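Does more hand-held data fix anything?

Posted Thursday, April 4, 2024

The Clida paper has been going around, and I've read it twice now. The claim: 1,083 demonstrations collected with hand-held grippers, no robot needed, and the policy carries over to a real two-armed machine. Maybe. I tried the collecting side myself, one gripper in each hand, marker cubes and all.

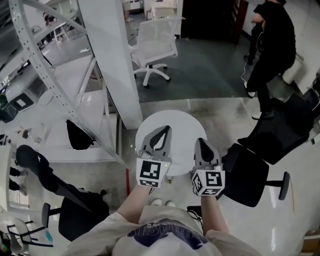 What the numbers leave out

My wrists bend in ways the arm's don't. The authors drop 651 clips the arm couldn't follow – and mention it in a footnote. I'd want to know which tasks those came from before I believed the average.

Then there's the test: 10 trials per task. One lucky grasp moves the score by ten points. Baert had the same problem with their folding result, and that one never held up on our bench.

I like the method. It's cheap and quick to learn. But I'll wait for the larger Cindura set in June before I change anything.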